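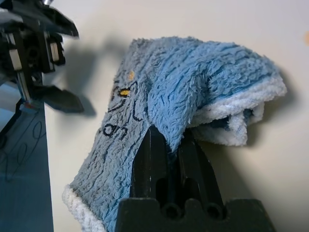
Blue towel, white hems.

Dec 3, 2019

Imstead job, porch glazing. Elli Leinonen and I went back over the sill on the east side. The packers had been put in at the wrong spacing, 314 mm centre to centre against the 300 on the drawing, so the third one along misses the joint in the frame. Took the bottom bead off, moved two packers, put it back. Door now closes without lifting.

Roof panels: the Saneline strip is still the better of the two we have on the bench. The Laitinen one is stiffer to push in and had pulled back at both mitred corners by this morning. Gap at the left corner 2 mm, right corner less than that, didn't measure. Cut the next set 15 mm over length and compress it in. Elli thinks we should glue the corners as well. Will try one with and one without.

Gutter end still weeps. Cleaned off the old sealant and left it bare overnight. Do not refill until the bracket is moved, the fall is wrong and it will only open up again.

Stiltis frame samples: five came, we asked for six. Missing the 35 mm post cap. The powder coat on the corner piece has a run down the inside face, but it would be hidden once fitted. Kept it.

Screws: the ones left over from September are the short type. They bite in the post but not through the base plate. Moved them to the lower drawer and wrote on the box.

To do
Ring Stiltis re post cap
Re-measure east opening, top and bottom, both diagonals
Bead mallet is at Imstead, bring back
Ask Elli which drawing the customer has signed, mine still shows the door opening inwards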